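Gelumo Bullpen Counter
Pitch count and throwing log for youth and high school baseball

In stock. Ships from our Brarero warehouse, order by 2 p.m. and it goes out same day.

What it is: a clicker with a memory. Clip it on your belt or hang it off the dugout fence. One press per pitch. Big button, works with gloves on, works with sunflower seed fingers. Screen shows the count, the inning and the pitcher number. That's about it, and that's what coaches asked us for.

Holds 400 outings before you need to clear it. We had a travel team fill theirs by July so yes it can be done.

What's in the box
Counter, black or red
Belt clip
Fence hook
Wrist lanyard
USB charging cable (no wall plug)
Quick card with the button combos

New for this season
Louder buzz at your limit. The old one was too soft, we heard you.
Warmup pitches can be logged seperate from game pitches.
Rest day reminder on the start screen. You set the numbers yourself, leagues differ and they change the rules, so check yours before opening day.
Undo. Hold the side key, takes the last pitch off.

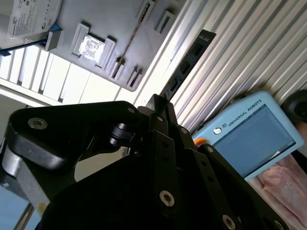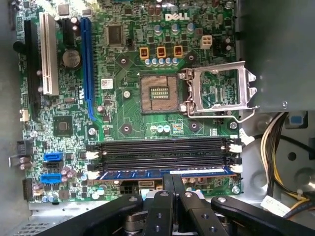
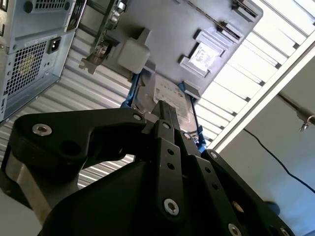
Battery
Good for a doubleheader and then some. Charge it the night before a tournament. Low battery light blinks yellow, after that you have maybe an inning or two. Count is saved even if it dies on you.

Rain
Drizzle fine. Don't leave it in a puddle and don't run it through the wash in your uniform pants. Warranty doesn't cover the wash. Please stop asking.

Zorkum app
Optional. The counter works fine with no phone at all. If you do want the app, it pulls the log over when you're close by and makes a chart for each arm. Export as a spreadsheet or just text the count to the other coach. Free for one team. League plan covers up to 2,000 players, email us for a price, it depends on how many fields.

App does not run on very old phones. Check the list before you order if that matters to you.

Which one do I need?
One team, one coach: the regular Counter.
Two coaches who both want to count: get the Jia twin pack. The 2 units pair up and flag it if your numbers don't match. Saves arguing in the fifth.
Leagues: box of ten, numbered on the back so they come home to the right shed.

Softball
Works the same. Change the limit screen to Off if your league doesn't use one.

Returns
Thirty days, any reason, keep the box. Engraved units can't come back unless we spelled it wrong. Send a picture of the engraving and we'll redo it.

Spare parts
Clip, hook and lanyard are all sold on thier own. Clips from the older model do not fit this one, the slot is wider now. Sorry. We still have a few old clips left, ask by email before they're gone.

Team orders
Around 1,000 units go out in February and March so get yours in early if you want engraving. January is best. Plain ones we can usually do right away. Purchase orders ok for schools, put the PO number in the notes box at checkout.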